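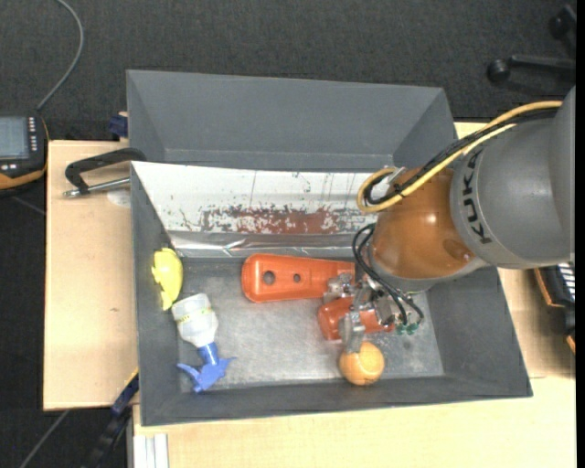

Running a two-bin picking session

Notes for the Gultside student robotics club, written up by Sarita Kushwaha. Last changed 28 Mar 2024.

These steps are for club members who have passed the safety talk and are working on the picking project. They take you from a cold start to a set of logged attempts that the rest of the group can use. If you have only ever run the arm in simulation, do your first session with someone who has done it on the bench.

The task is simple to say. The arm takes objects out of one bin and puts them in the other until the first is empty, then it goes back the other way. Each attempt to pick something up is one line in the log. A full project run is 1,000 attempts, and no group is expected to do that in an afternoon.

What you need

- The key for the Urnby cabinet, where the object crates and the spare fingertips are kept
- A laptop with the Prarnora software on it and the current project branch checked out
- The session sheet and a pen
- Bar clamps
- Two people, one of whom is only watching the arm and holding the stop

The person on the stop doesn't type, tidy or answer the phone. Swap over whenever either of you wants to. Most pairs swap when a bin is finished.

Step 1. Clear and check the bench

Take bags, cups, loose tools and anything that belongs to another group off the wooden surfaces. Things left under the arm's path are the most common reason for a stop in the first few minutes.

Look at the bins next. We use two grey ones, one directly behind the other, and they need to sit square to the bench. Push each one gently with a flat hand. If it moves, the clamps are loose. A bin that creeps a few millimetres over an hour won't look wrong to you, but the fingers will start catching the walls.

Tighten the clamps by hand until the bin stays put, then stop. Vivek Shakya cracked a bin rim in March by going further than that, and the replacement was not quite the same size, so the calibration had to be done again.

Check that clamp handles lean away from the bins. A handle pointing inwards can be hit by the wrist when the arm goes for something in a corner.

Step 2. Check the cables and hoses

With the arm parked and power to the drives off, follow the cables along the arm with your eyes and then with your hand. There should be enough slack at the wrist for it to turn both ways. If a loop has tightened or slipped round to the underside, retie it now. Use the soft ties from the cabinet. Plastic zip ties cut into the outer cover.

Do the same for the thin hoses that run down to the gripper. Give each a light tug where it joins its fitting. A hose that is half out will hold for a while and then let go in the middle of a pick.

Write "cables ok" on the session sheet with your initials. If something wasn't ok, write down what it was and what you did.

Step 3. Clean the fingertips

Wipe the fingers with a dry cloth. If anything sticky is left, use a damp one and dry them afterwards. Dirty fingers are a nuisance because the software then reports good grasps that came from glue residue and would never work on a clean tool.

Wiggle each finger. A little play is normal. If one side has more than the other, tell whoever looks after the tool before you go on.

Step 4. Choose the objects

Pick a mixed handful from the crates. Mixed means that no two objects should want quite the same grasp. A set with a ball, a spray bottle, a long plastic piece and something with an uneven outline is a good one to learn on:

The ball is easy to find and easy to knock. If the first finger touches it off centre it rolls, usually to the wall, and then there is very little room to get down beside it.

The spray bottle can be held by the body or by the head. The head looks like a good target to the software as it has plenty of edges, but the weight is all at the other end and the bottle swings. Empty it first and make sure the trigger is locked or taped. We don't put liquids over the bench.

Long pieces are fine when they lie flat and clear of other things. When one end is under something else, the arm tends to lift the pair of them. Log that as a double, even if both end up in the right place.

Irregular pieces are where the failures come from, so include at least one. If you leave them out your numbers will look lovely and will be no use to anyone.

Avoid glass, anything with a blade, and anything heavier than the limit on the card taped inside the cabinet door. Don't use soft toys until the Shukla fingertips are back from repair.

Step 5. Fill the first bin

Tip the objects in from low down and leave them where they fall. Do not arrange them. Everyone is tempted to turn the bottle the right way up or move the ball away from the wall, and the run is then a test of how tidy you are.

There are two exceptions. If something is sticking up above the rim, lay it down. If something has landed outside the bin, drop it back in from the same height.

The second bin should be empty. Look in it, including the near side, which is hard to see when you are standing behind the bench.

Step 6. Start up

1. The watcher takes the stop and says "ready".
2. Turn on power to the drives.
3. Start the project program from the laptop. Wait for the line that says the tool is connected.
4. Open and close the gripper once with nothing in it.
5. Run the dry path. The arm goes over the first bin, over the second and back to park without going down into either.

Watch the dry path all the way through, even if you watched it an hour ago. You are looking at the wrist cables and at the gap between the tool and the clamps. If either looks tight, stop and go back to step 1 or 2.

Step 7. The first slow picks

Set the speed to the lowest of the listed values and run 3 attempts. Stay at that speed until all of them have finished without a stop, whether or not the object was picked up. A failed pick is fine here. A collision isn't.

On the way down, see whether the fingers arrive beside the object or on top of it. If they land on top time after time, the height is off. Pause, run the height check against the bin floor and start this step again. Don't correct it by typing in a small number until it looks right — we had a whole set thrown out for that last year.

Once the slow picks are done, move up to the normal speed.

Step 8. Log every attempt

The software fills in the time, the grasp it chose and the force at the fingers. It can't tell reliably what happened to the object, so that part is yours. Use these words and no others:

picked: one object lifted and released in the other bin
dropped: lifted clear, then lost before release
missed: the fingers closed on nothing
pushed: the object moved but never left the floor
double: two or more objects lifted together
stopped: you or the software halted the arm

If you are not sure, put a question mark after the word. Someone will look at the recording later. A guess without a question mark is much harder to find.

Type the entry before the next attempt starts. You have the travel time back to the bin for it, which is enough. If it isn't, turn on the pause between attempts.

Step 9. When an object gets stuck

Sooner or later one ends up in a corner and the arm keeps trying it. Let it have five tries. After that:

1. Press pause and wait for the arm to reach park.
2. The watcher presses the stop and keeps it pressed.
3. Reach in and move the object to the middle of the bin.
4. Take your arm out, step back, and say "clear".
5. Release the stop and carry on.

Put "moved by hand" in the notes column with the attempt number. Never reach in while the arm is only paused. The program can resume from the laptop, and a laptop can be knocked.

Step 10. Finish and hand over

When you have had enough, let the current attempt complete and send the arm to park. Turn off power to the drives. Copy the log to the shared folder under the date and both sets of initials, and check that the file opens.

Put the objects back in their crates. Leave the bins clamped. Bring the cabinet key back to the hook by the door and not home in your coat pocket.

Reading your numbers

For comparison, last term's groups logged 2,445 attempts between them, and 1,293 of those were marked as picked. That was with the old grasp planner and a set of objects that changed from week to week. Don't worry if your first session comes out lower. Pushed and missed make up most of a beginner's log, and a height problem will show up as a long row of pushed.

Look at results by object before you look at the total. If one object accounts for nearly all the failures, note how it was lying each time. Vivek keeps a page on the spray bottle alone, with a sketch for each way it can land, and it has been more help in fixing the planner than the overall rate.

Common problems

The gripper closes but the log shows no force. Restart the tool connection, then repeat the open and close test. If it is still missing, end the session.

The arm stops above the bin and won't go down. It has probably found no grasp it likes. Give it a minute, then treat it as a stuck object.

The fingers scrape the bin wall. Check the clamps first, then the calibration. Some scratches on the floor of the bins are old, so look for fresh ones before you report it.

The program reports an object in an empty bin. Check the lights over the bench. Shiny material near the bins can also cause it, as can a sleeve.

Questions about the software go to Vivek Shakya. For anything to do with keys, booking the bench or the safety talk, ask Sarita Kushwaha.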